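Stories > Short fiction > Work and other places

May
By Remo Villa

The Long Room

The key was under the brick, the way Mahmoud had promised, except that there were eleven bricks and he hadn't said which. I turned over nine. By then I had moss under my fingernails and a woman across the road was watching me from her step with a mug of tea, and when I finally held the thing up she gave me a small round of applause.

"You're the new Poretti lot," she called.

I said I supposed I was. Poretti was me, Mahmoud Amrani and a bookkeeping contract with Jando that would keep us going until the autumn if we ate carefully. It had been Mahmoud's grandmother's name for a dog. He put it on the forms because the box wouldn't let him leave it blank, and then it was on the bank account, and then it was us.

"The last lot had a piano," the woman said. "You never heard such a noise getting it out."

I went in and put the lights on. They didn't come on together. They came on from the back of the room towards me, one after another, all those little round ones in the ceiling, as though somebody was walking up to say hello. I stood there with my coat on and felt quite shy.

I should say I'd only ever worked in small rooms. My first job was in a cupboard behind a chemist's (a real one, you could still see where the mops had hung), and after that I had the back half of Abdelaziz, the carpet people, where I did the invoices between two rolls of stair runner and went home smelling of wool. I'm good in a small room. I can reach things. If I say something out loud to myself it stays near me and nobody minds.

Anything I said in here went for a walk. I tried "well" and it got as far as the railing at the other end, up where the mezzanine was, and I swear it came back a bit lower.

Mahmoud rang at ten.

"What do you think?"

"It's big," I said.

"It's 908 a month! For that! Remo, there are people paying more for a garage."

"Where do I sit?"

He laughed, but I meant it. There was a good deal of white wall and a good deal of floor, and none of it looked any more like mine than the rest. He told me to sit wherever I liked and that he'd be there by four with the van, and the van would have the desks in it, and then I'd feel better. Mahmoud believes in desks.

So I had six hours and two chairs. They'd come with the lease, black ones with mesh backs and wheels, and the inventory from the agents had them down as item 139, which made me wonder very much about the other 138. I never did find out. The inventory was a single page, and apart from the chairs it listed the keys.

I took the first chair to the windows. They're enormous, those windows, dark frames and glass going up and up, and I thought, lovely, I'll look out and have ideas. I lasted as long as a sandwich. The woman across the road was still on her step and every time I looked up we both had to wave.

Then I tried the partition. There's a tall white wall that cuts into the room on one side, for no reason I could see, with a small white shelf thing fixed to it, and I wheeled the chair right up until my knees were touching. That was better. I could have been back at Abdelaziz. I put my keys on the shelf, and my phone, and half a packet of mints, and I sat facing the wall for what must have been a good hour, perfectly happy, until it struck me that if a client walked in they would find the whole staff of Poretti sitting with its nose to the plaster like a boy who'd said a rude word.

I took my things off the shelf again. I left the mints.

After that I went a little bit mad, I think. I sat in one chair and pushed the other out in front of me with my foot, and wherever it stopped I went and sat in that one, and then I pushed the first. It seemed fair. I was letting the room decide. I did this the full length of the floor and back with my coat flapping, and at one point I did a turn – I'm fifty-three – and lifted both feet off the ground and went round twice and a bit. The lights went round as well. It was wonderful, and then it wasn't, and I had to hold on to the armrests with my eyes shut.

That's how I was when Gera's man arrived to see about the heating.

"Are you all right?" he said.

"I'm choosing where to sit," I said.

He looked about. He was a very large man with a very small bag, and he took his time over it, I'll give him that. He looked up at the ceiling and along to the far end and he blew out his cheeks.

"I wouldn't go under the railing," he said. "You'd feel like you were waiting for somebody to make a speech."

I hadn't thought of that, but he was right.

"And I wouldn't go by the glass, not in winter." He walked out a few paces, stopped, came back one, and pointed at the floor by his boots. "I'd go here."

It looked like everywhere else to me. I wheeled a chair over to be polite and sat down on the spot, and he brought the other one and sat down too, and it creaked, and neither of us said anything for a minute. 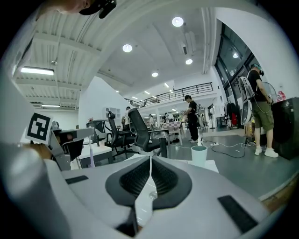 I can't tell you what it was about that bit of floor. I've tried since. You had the wall near enough on one side that you didn't feel you'd been left out in a field, and you had the windows over on the other without being on show to the whole street, and the far end was far, but it was far in the way the sea is when you've got your back against something. I said "well" to see what happened. It didn't go anywhere much.

"There you are," said Gera's man.

He told me he'd worked on the building when the piano people had it, and that they'd had the piano in exactly that place, and when I looked there was a mark on the floor, or I decided there was. He thought the heating would want a part. It would take 2 or 3 weeks, he wrote that down for me on the back of a card, and he shook my hand and took one of the mints on his way past the shelf without asking, as if they'd always been there.

Mahmoud came at ten to five with the van and no desks. There'd been a mix-up, he said, and the desks had gone to a dentist. What he had was a kettle, a box of hanging files and a rug that Abdelaziz had sent round for luck, rolled up and tied with string, and when we cut the string the smell came out of it and I had to go and look at the windows for a moment.

"So where do you want to be?" he said behind me.

I told him. He paced it out, frowning, and turned round with his arms held out like a man measuring for curtains, and I could see he was about to tell me it made no sense, there wasn't a socket for miles. Then he sat down in the other chair. He pushed himself a few inches to the left. He pushed himself back.

"Huh," said Mahmoud.

We ate chips out of the paper with the rug under our feet and the kettle on the floor beside it, not plugged in to anything. Across the road the woman had gone indoors and put a lamp on. Mahmoud asked whether I thought we could get a piano in.

I said I'd ask her how they got the last one out.

More in short fiction
The Stair Runner
A Lift to the Coast
What the Dentist Did With the Desks
Two Kettles
Mrs Hallam's Step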